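Hultgate printed cotton cloth, black floral

Product code: HG 31
Sold by: Hultgate, Jurport

A plain-weave cotton cloth for tables, benches and worktops, printed on one side. The ground is black and the flowers are a pale greyish pink with small white centres. The reverse is unprinted. Supplied hemmed on all four sides, or by the metre from the roll with raw ends.

Sizes and options
Small table, seats two
Long table, seats six
By the metre, minimum cut 2 metres
Matching napkins, sold in fours

Care
Wash at 40 degrees with dark colours. Wash separately the first time. Do not bleach. Iron on the reverse while slightly damp. Allow for a little shrinkage if you are cutting from the roll, and wash the length before you hem it.

Use
The cloth is not coated and will let spills through. For kitchens we suggest the Wan underlay, which is cut to the same sizes and stops the cloth sliding on a smooth top. Hot dishes need a mat. Hemmed cloths have mitred corners.

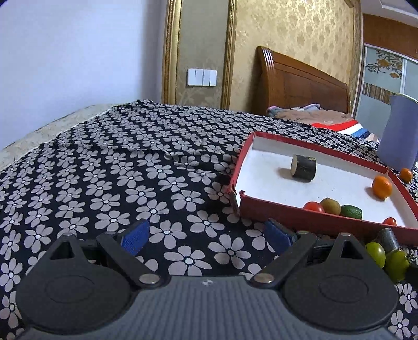
Black ground suits a work surface as well as a dining table, and a good share of our roll orders go to sewing rooms and hobby benches. Light-coloured things are easy to find on it. On the cloth there is a low wrinkle across it, with the far corner rumpled; a warm iron on the reverse is the usual remedy. The red box lid with the white inside is not included.

Ordering
Roll lengths are cut to order at Cernthorpe and cannot be returned unless faulty. Hemmed cloths may be sent back unused. For trade orders or a swatch, write to Hanne Nieminen at the Jurport office, giving the product code and the length you need.

Page updated 13/10/2026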